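I spent a good chunk of last August picking wooden blocks up off my living room rug, and it got me wondering when I can hand the job to something with a plug. My nephew was staying with us, he's three, and a three-year-old makes the same mess 12 times a day without getting bored of it. I own a robot vacuum. It pushed the blocks under the couch.

So I'll say it up front – I don't think machines can do our chores yet, and I think the people selling them know it. I worked in the packing room at Purves for 13 years before my knees quit on me, so I've been hearing that the robots are coming for a good long while. We did get one in the end. It stacked boxes on pallets, same box, same pallet, all night long, and it was great at it! Then the boxes changed supplier, the new ones had a slightly floppier lid, and for two weeks we stood there fixing its stacks by hand.

My old shift lead, Kamlesh Bhardwaj, used to say the machine was a fine worker as long as you never surprised it. Well, a house is nothing but surprises. A sock is a different shape every time you drop it. The dishwasher at my place has one bent prong, so the big plates go in the second slot over, and I've never once had to think about that. Try writing it down as instructions for somebody who has never seen a plate.

What I do like is the small stuff going on in labs and workshops, where they've quit promising a butler and gone back to toys. Blocks on a board, nudge one, line them up, put the red one by the blue one. It looks silly next to the videos of robots doing backflips, but I'd trade every backflip for a machine that can clear a rug. 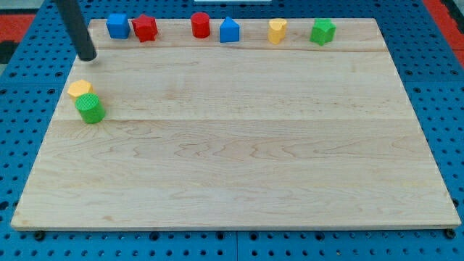 Will I have a robot that folds my laundry in the next few years? I doubt it, and if one does show up it'll be slow, it'll cost more than my car, and I'll still be matching the socks.

My sister in Dumholm thinks I'm a grump about this. She paid 70 dollars for a window-cleaning gadget and swears by it, though I notice she still does the corners with a rag. Fine by me – if it does the middle of the window, that's the middle of the window done. I just wish they'd put that on the box.

Comments (3)

Orysia Hnatiuk
The bent prong! Ours is on the top rack. My husband still gets it wrong after all these years, so I'd go easy on the robot.

Sølve Westerberg
I think you're too hard on the pallet machines. Ours handles mixed boxes fine now. Towels, I'll give you.

Ah-rin Moon
Which vacuum is it? Mine eats phone chargers.

Related
Why I went back to a push broom
Self-checkout and the bag of loose onions
Kyu-ri Jang on fixing small appliances at home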